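4. Filing changeover at the Ocampo desk

Read this before the Jolby sorter goes live in August. Applies to everyone who used to file by hand. Questions to Berenice Alvarado, not the Hernow helpline – they only do the hardware.

4.1 What changes

The sorter reads, names and stores incoming sheets. You no longer punch and file the day's post. You still do: old binders, anything it rejects, and signed originals. Same hours, same grade. Wenceslao Bañuelos has the new rota.

4.2 Emptying an old binder

1. Log in at the Gremer screen, choose Back Files, New Batch.
2. Type the binder number from the list. 956 binders in total, so please tick them off as you go.
3. Lay the binder flat and open it right out.
4. Lift the lever. Take the paper off both rings together, in order.
5. Square up the stack and feed it. Max 12 sheets at a time until the rollers have bedded in.

CAUTION: keep fingers clear when the rings snap shut. Most of our cuts last year were from this.

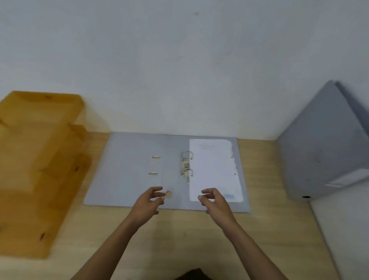

Rejects are where your time will go now. The sorter stops on creased corners, faint print and anything stuck together, and it will not tell you which one it was. Flatten the sheets before feeding. A stack with wrinkled right-hand edges like the one on the rings here wants pressing under a heavy book first, and go easy near the holes. Stamps or marks low down on the page are fine, leave them. If a sheet is rejected twice, key it in by hand and put it in the Held tray.

Note: you can overrule the machine's file name. Do it when it's wrong. Overrules are not counted against anybody, Berenice has this in writing.

4.3 Breaks and swaps

6. Change over every 2 hours between feeding and keying. Dont skip it, feeding all day is hard on the wrists.
7. Pause the batch before you leave the desk – Pause, not Stop. Stop loses the batch.
8. Roller clean at 3,000 sheets, light goes amber. See section 6.

Empty binders go back on the shelf, label side out. Do not bin them untill Wenceslao has signed off the batch.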